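Open day at the Plavdale depot draws 200

Plavdale, October 2025. Big turnout at the Gonum parts depot for its first automation open day. 200 through the roller door by lunch, a lot of them high school kids, plus a fair few locals who just wanted to see what's been going on in there since April.

Main draw was the sorting demo. Staff from Samum, the outfit doing the software, ran the arm through its routine on the floor and had the simulated version up on a big screen beside it. Queue for a spot at the front went back past the sausage sizzle. 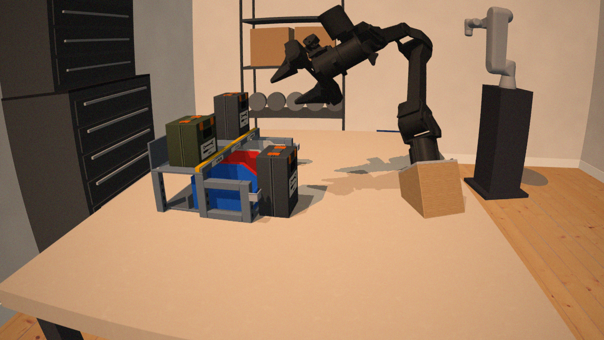

Samum does nearly all its practice on screen first. Cheaper, and nothing gets dropped on anyones foot. The team said 600 practice runs were done before the real arm was switched on, and layouts get shuffled between them. Tool cases were a favourite topic, the dark grey and olive ones with orange latches and a wrench on the label, grouped at the rack with the blue bin. Kids wanted to know why the black arm on the table gets the work while the pale grey one is folded up on its pedestal. Answer: second arm comes into it in the next stage.

Real arm got through 37 pickups in the morning session. One stoppage, fixed in a couple of minutes, big cheer when it started agian.

Questions about jobs, as you'd expect. Gonum says no positions are going and two trainee spots will be advertised. Zheng, which supplies the racking, is paying for the training.

Next open day is in April. Free, but book ahead, closed shoes only. Parking behind the depot, not on the verge please.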